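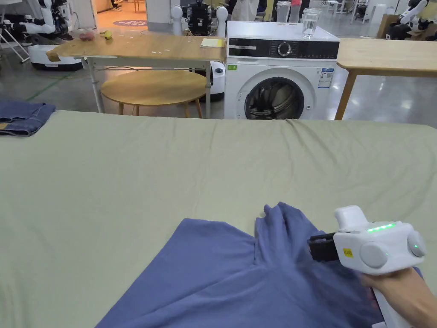

# Jukham: garment handling demonstrations, hand-held gripper set

Maintained by Remedios Alcaraz. Gripper firmware and sync questions go to Alun Rees.

Last revised Dec 22, 2020.

## Summary

Jukham is a set of human demonstrations for learning to spread, straighten and fold everyday clothes on a flat surface. The person doing the task holds a gripper in each hand and works at normal table height. No arm is driven during collection. Policies trained on the set are meant to run on two-armed platforms whose jaws match the hand-held ones.

This card covers release 4. Release 3 used a different jaw pad and should not be mixed in without the `pad_type` flag.

## What is in an episode

- head view, colour
- left and right gripper views, colour
- jaw opening for each hand
- pose of each gripper relative to the head
- a short text label, written after the session by someone other than the operator

Episodes run from first contact with the garment to release. The longest one kept is 62 seconds. Anything over that was split at a point where both jaws were open.

## Tasks

| label | start state | end state |
|---|---|---|
| `spread` | bunched | one layer, hem visible |
| `square` | spread, crooked | edges straightened |
| `fold_half` | squared | folded once |
| `lift_centre` | spread | raised from a single pinch |

`lift_centre` was added at the request of the Govindasamy group, who use it to estimate cloth stiffness. Ignore it if you only want folding.

## Collection notes

Operators had 11 practice garments before any recording counted. They were told to move at whatever speed felt natural and to leave mistakes in. A dropped corner that gets picked up again is a valid episode, labelled `recovery`.

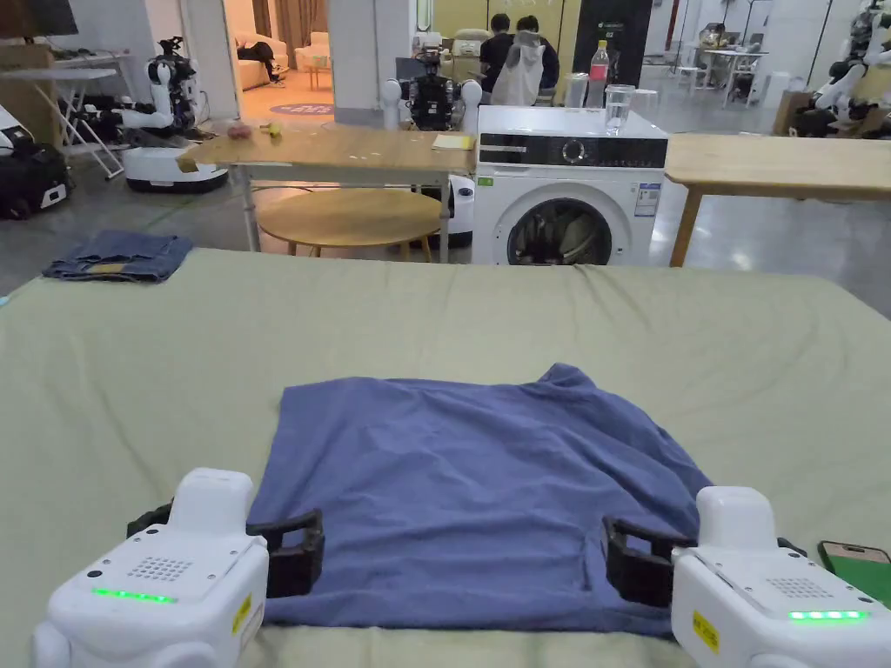

Two-handed grasps are the larger part of the set and the part most worth checking before you train. For `square`, the usual grasp has one gripper on each side of the garment, as with the blue-purple T-shirt on the green sheet, where the left jaws have the hem and the right jaws have the other side. The collar is bunched at that point and the label file treats this as normal. Don't filter on a flat collar or you will lose a good share of the T-shirt episodes.

The sheet itself creases and shifts. We did not iron it or tape it down between episodes. If your method segments the garment by colour, denim is easy against the green and pale olive knits are not.

Other items can be on the sheet during an episode, including folded clothes left near the back. These are not annotated.

## Known problems

- Left gripper pose drifts in 7 episodes from the February pilot. They are listed in `drift.txt` and left out of the default split.
- Jaw opening reads slightly high when thick fabric is clamped. The raw value is kept and no correction is applied.
- Background people and machines appear in the head view. Crop to the table if this matters for your use.
- All operators in this release are right-handed.

## Splits

Split by garment, so no garment in `test` appears in `train`. The Flevar split keeps the same rule but also holds out one operator.

## Loading

```
python load.py --release 4 --split train --views head,left,right
```

Use `--no-recovery` to drop recovery episodes. The Triltden baseline was trained with them in.

## Licence

Research use only. Email Remedios before redistributing any of the head view footage.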